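GRARMONT — Hail and straight-line winds damaged 46 homes in the Zakside district and left 477 customers without power, county emergency officials said. No deaths were reported.

Crews restored service to 300 customers by nightfall. Three residents were treated for minor injuries. 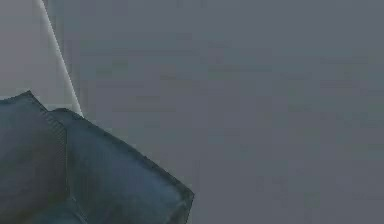

Two dark blue-gray gripper fingers, side by side, in a computer rendering.

Raluca Roman, the county's emergency coordinator, said residents should photograph damage before starting repairs. Applications for storm aid — up to $1,000 per household — will be accepted at the Firner Street office through the end of June.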